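Laundry robot trial paused after gripper declines to let go

RARNCOMBE, 23 April 2020 – Drullow has suspended part of its garment-folding trial after one of its two-armed robots closed on the shoulder of a T-shirt and would not open again for any amount of pleading, clicking or swearing.

The fault showed up partway through a run of 300 folds. Both arms had picked up the shirt as instructed. The left one released on command. The right one reported that it had released, logged a successful fold and set off for its rest position, taking the shirt along.

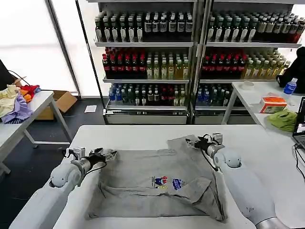

The software, made by Verbruggen, compares finger position against the motor's own account of itself. On this occasion the motor's account was a work of fiction. The arm kept pulling until its force limit tripped, by which time the shirt was a size larger on one side.

No one was hurt. The incident report does note that an operator reached in to free the fabric before pressing the emergency stop, which is the wrong order, and one the safety training spends a full slide on. Drullow says the slide will be made bigger.

Engineers traced the trouble to a connector that works itself free when the wrist turns past a certain angle. The same part had been flagged in an earlier inspection and marked "monitor," a word that in this case meant leaving it alone. Of 948 logged picks reviewed afterward, four showed the same false release. In the other three the shirt simply fell out by itself, and the robot took the credit.
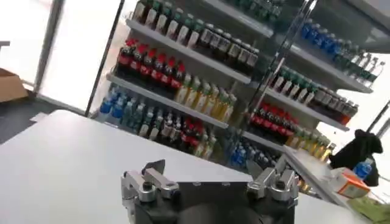

Teemu Hyvönen said the loose connector bothered him less than the log did. A machine that jams is a nuisance, he said, but one that jams and files a cheerful report can go on doing it for weeks – and the people reading the numbers will be delighted.

Replacement connectors from Gramero are being fitted to both arms, and the release check will now use a second sensor. Folding resumes at half speed once the robot has opened and closed its grippers 4000 times without embellishment. A return to full speed is planned for June.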